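About Pandel

Pandel is a kitchen and bathroom countertop shop in Stenow. We measure, cut, finish and install stone, and we repair stone that other people installed. The business was started by Teresa Wilczyńska, who had worked in a monument yard for 14 years before she rented her first saw shed on Brzozowska Street. The shed is still ours. The showroom next to it came later, when the hardware store moved out.

Most of our work is in private homes within 30 miles of the shop. We also do small commercial jobs such as bakery tables, hotel vanities and reception desks. We don't do floors or fireplaces, but we can tell you who in the area does.

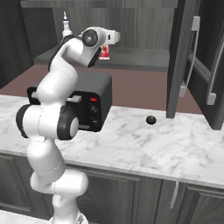 WHAT WE WORK WITH

Marble is what we are known for, mostly white with gray veining. We also cut granite, quartzite and soapstone. Slabs come from two importers and are stored upright in the yard, where customers are welcome to look at them before choosing. No two slabs match exactly, so we ask you to pick the one you want and sign the back of it in grease pencil. That slab is the one that goes into your house.

Marble scratches and it etches. Lemon juice, vinegar and wine will leave dull spots if they sit, and sealing slows down stains but does not stop etching. We say this at the first visit and again before cutting. Some customers change to granite at that point and some do not mind the marks. A honed finish hides them better than a polished one.

Offcuts are kept in the racks by the gate. They are sold by the piece for shelves, pastry boards and windowsills, cash or card.

HOW A JOB GOES

You send us a sketch with rough sizes and we send back a price range. If that works for you, we come out and measure. Cabinets have to be in place and level by then – we can't template over cabinets that are still moving. A deposit of 200 dollars holds your slab. For jobs with a waterfall edge or an undermount sink the deposit is 500 dollars. Both come off the final bill.

Plan on being without a sink overnight. The plumber is not included, though we can work around yours if you give us the number. 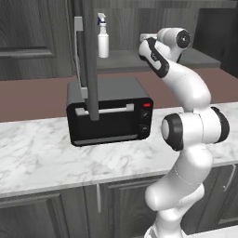

THE DUNDECK YARD

In April we took over the old lumber yard at Dundeck. It holds the larger slabs and the bridge saw, which had outgrown the shed. Visits there are by appointment only. The Brzozowska showroom stays open as before, from 8 a.m. to 4 p.m., and the office phone is answered there. Teresa still does the measuring herself on most kitchens.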